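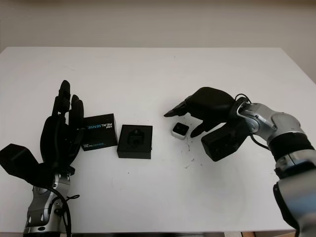 White tabletop against an off-white wall.

White desk against an off-white wall - what paint finish for the top?

I'm redoing an old desk for my sewing corner and I'm so excited to get going! The top is bare wood now, sanded and ready. I want it white and matte, nothing shiny under the lamp. Will plain matte wall paint hold up to daily use, or do I need something over it? I have most of a can left from the hallway.
Posted by kimham_sews, 6/25/19

Hugo Bustamante
Fun project! Please don't use the wall paint, though. It stays a bit soft and everything you set down will stick to it or leave a mark. Get a water-based cabinet enamel in the flattest finish they sell, usually satin, sometimes matte. Prime first with a stain-blocking primer, two thin coats, and sand lightly with 220 - sorry, I mean 200 or whatever your store has close to that. Then two or three coats of enamel with a foam roller. If you want it really flat, finish with a matte water-based clear coat made for floors. I did my own table that way in February and I love it!
The hard part is waiting. Give it 20 days before you put a sewing machine down on it.

pistora631
just use chalk paint and wax, looks great

Carmela Figueroa
Love chalk paint on a dresser, but wax on a work table gets cloudy under a hot iron or a coffee mug, so I'd go with Hugo's way. One thing to add: check that your clear coat says non-yellowing. Oil-based ones turn amber over white and you'll see it right away next to a pale wall. Also, go over the last coat very gently with 400 grit if you get dust specks. Post how it comes out, I'd love to see it!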